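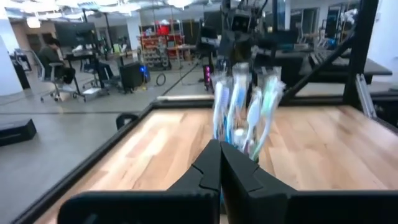 The Nellton Box of Old Words
Second edition

295 cards, 6 sections, hinged maple box
$28.00
In stock, ships from the Iltar workshop every Thursday

Say "davenport" out loud. Go on. Your grandmother may have had one in the front room, and you weren't allowed to eat crackers on it. Now it's a couch, or a sofa, or a sectional, and a perfectly good word has gone off to sit in the attic with the hatboxes.

The Nellton Box is a set of cards for people who miss words like that, or who never had the chance to miss them. Every card carries one word on the front in big type you can read across a table. The back has what it means, how to say it, a sentence that uses it the way somebody's uncle would have, and a line on what we mostly say now. Some cards also have a note on where the word came from, when we could find that out from a source we trusted. When we couldn't, we left it off. There are plenty of made-up word histories going around already and we didn't want to add to the pile.

What's in the sections

Around the House: davenport, icebox, chifforobe, parlor, antimacassar, commode (both meanings, and you'll want to know which one your hostess has in mind).

What You Had On: dungarees, galoshes, pocketbook, spats, housecoat, pedal pushers.

Out and About: filling station, picture show, rumble seat, jalopy, streetcar, soda jerk.

People and Their Ways: fussbudget, whippersnapper, gadabout, mollycoddle, flibbertigibbet, slugabed. My favorite section by a mile!

Eating and Drinking: oleo, phosphate, vittles, sarsaparilla, dinner (the noon kind).

Stuff and Nonsense: everything that wouldn't go anywhere else, which turned out to be a lot. Fiddle-faddle lives in this one. So do horsefeathers, catawampus and lollygag, although lollygag has been having a pretty good run lately and may not need our help.

Are these words really gone?

Some are. Most are only dozing. I still hear "supper" every day of my life, and there are whole counties where nobody would think of calling it anything else, so it's not in the box. "Pocketbook" was a close call. We argued over it for most of August and I lost. If you say pocketbook without thinking twice, good for you, and please go on doing it where children can hear.

How people use it

There are no rules in the box. We tried writing some for the first edition and everyone ignored them. What seems to happen is that one card gets propped up in the kitchen and the whole house has to work the word in before bedtime. Other folks keep the box in the car for long trips, or take turns reading the back of a card while everybody else guesses the front. If you want it to be a real game with winners and hurt feelings, deal six to a player and see who can get through a hand in ordinary conversation without being caught. "Galoshes" is easy. "Antimacassar" takes some steering.

It's good with mixed ages, too. The grandparents know the words and the kids know how to make them sound ridiculous, and after a few cards somebody usually starts in on a story that isn't in the box at all. That's the part I like best.

The box and the cards

The cards are 3 by 5, the plain old recipe size, on heavy uncoated stock that takes pencil well. Write on them! Put down who in your family said it and what they said it about. Corners are rounded so they come out of the box without catching. The type is a sturdy book face with a dark brown ink for the words and black for the backs.

The box is solid maple with a brass hinge and a rubbed oil finish. It's meant to sit out. The section names are cut into the tops of wooden dividers with a Dremel, by hand, by Halfdan Ásgeirsdóttir, so your "Out and About" won't look quite like your neighbor's. A few of the letters lean. We like the ones that lean.

2 blank cards come tucked at the back of every section for words of your own, and a regular recipe card fits when you run out of those.

What changed in the second edition

The first edition had the sections on paper tabs, and the tabs bent. Wood fixed that. We also took out a handful of words that readers wrote in to say were alive and well (hello to everybody in Pennsylvania who still redds up the kitchen), and put in ones you asked for. "Catawampus" got the most letters, spelled more ways than I'd have guessed possible. We picked one spelling and put a few of the others on the back.

If you have a first edition, the new cards fit right in. Write to us and we'll tell you which ones you're missing.

Good to know

Wipe the box with a dry cloth. It doesn't care for the dishwasher or a damp basement.

The cards are sorted by section and then by alphabet when they leave here. They won't stay that way.

American words mostly, with a few that came over from Britain and stayed long enough to be ours.

Nothing in the set is too salty for a nine-year-old, though a couple of the insults are very good.

Gift wrap is brown paper and string. Leave a note at checkout if you want a particular word on top of the stack when the lid opens, and we'll put it there.

Send us a word

We're already collecting for the next batch. If there's something your people used to say and you haven't heard it in years, send it along with the sentence they said it in. The sentence matters more than you'd think. Mail goes to Steinarsdóttir, Word Desk, care of the Iltar workshop, and it all gets read, usually out loud and more than once.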